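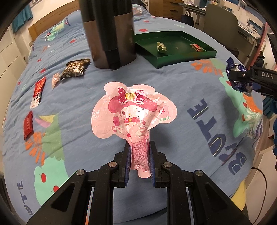
The last sweet shop in Wragg is to stay open after its landlord agreed a new six-year lease, ending months of doubt over the site on the corner of the market square. The shop, Casell Confectionery, has traded from the same address since 1957 and had been told in the spring that the rent would go up by more than it could pay. Its shelves carry a good deal more than humbugs and pear drops these days. Novelty packs have taken over much of the front window, and among the best sellers are character sweets of the kind younger children ask for by name, such as a pink pack cut to the shape of a cartoon rabbit in a hood with a red spotted bow, holding a little cake with pink frosting. Older lines are still sold by weight from jars behind the counter.

A petition asking the landlord to think again gathered 1291 signatures, a large number for a town of Wragg's size. Paper copies were kept at the library, the post office and both of the town's chemists. It was handed over in June at the landlord's office, and talks on the lease started again shortly afterwards.

Under the terms now agreed, the rent will rise in stages over the first half of the lease and then stay level. The landlord will pay for repairs to the roof and the rear wall, where damp has been a problem for several winters. The shop will pay for its own fittings and for a new sign. Neither side has given the figures.

In a short statement, the shop said it was pleased to have the matter settled and thanked customers who had signed the petition or written letters. It said no jobs would be lost and that opening hours would stay as they are until the end of the summer, when they will be looked at again. The shop now opens at 9.30am and closes at 5pm, with a later finish on market days.

The square has lost a number of businesses in recent years. The shoe repairer's closed first, followed by the bakery, and the former bank has been empty since its cash machine was taken out. Traders have blamed parking charges and the moving of the bus stops to the far side of the church, which they say cut the number of people walking past their doors.

The town council has promised to look at both complaints. A trial of free parking for the first hour is due to begin in the autumn in the car park behind the square, and the results will go before councillors in the new year. The bus stops are a matter for the county, and a request to move one of them back has been sent.

Casell is also to take on a small part of the unit next door, which has been used as a store. It plans to put an ice cream counter there, supplied by Inis, a dairy based a few miles outside the town. Two flavours will be made for the shop and the rest will come from the dairy's usual range. Work on the counter depends on a new water supply being put in, and the shop does not expect it to be ready this season.

Some changes inside the main shop will come sooner. The step at the entrance, which has long made it hard for people with wheelchairs and pushchairs, is to be replaced with a ramp. The old wooden counter will be kept but moved back to make more room for queues, which in December often reach the pavement. The jars will stay where they are.

The shop will also begin stocking Bunano, a banana chew made in small batches, after a trial at the spring fair sold out before lunch. It will be sold loose and in bags. Sugar-free lines, which have been kept in a drawer and brought out on request, will be given a shelf of their own near the till.

Prices have been a sore point for customers as well as the shop. The cost of cocoa and sugar has gone up sharply and a quarter of mixed sweets now costs a good deal more than it did before the last refit. The shop said it would hold the price of its children's mixed bags until Christmas, whatever happens to the rest.

The shop will close for roughly a week while the ramp is built and the counter is moved. Orders for weddings and parties can still be collected during that time from the side door in Church Passage, between 10am and noon. Anyone with an order already placed does not need to do anything. The dates of the closure will be put up in the window once the builders have confirmed them.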